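Do Students Sleep Better Without Their Phones?
Felicja Kwiatkowski, Psychology Project, Final Report

I picked this topic because I sleep terribly, and my roommate Wanda sleeps like a rock. She charges her phone in the kitchen. I keep mine under my pillow -- guess who's tired in class!

I sent a survey around campus in January and got 182 answers. People wrote down their bedtime, their wake-up time and where the phone spends the night. I threw out 6 because the bedtimes made no sense (one person went to bed at "yes"). 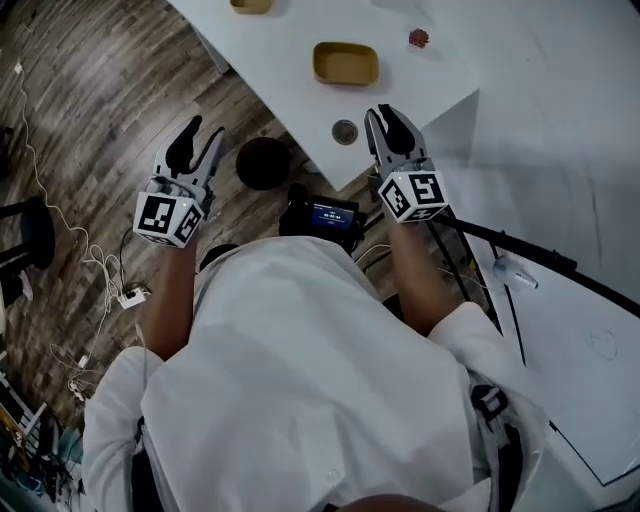 Fig. 1. Seated work, both hands busy.

The kitchen-chargers said they fell asleep faster, but they got up at pretty much the same time as everyone else. I expected a bigger gap. Coffee after dinner mattered more than I thought it would, and I wish I'd asked what size cup.

Next time I'd use a sleep diary for two weeks. Mr. Kalinowski suggested that back at the start and I should have listened.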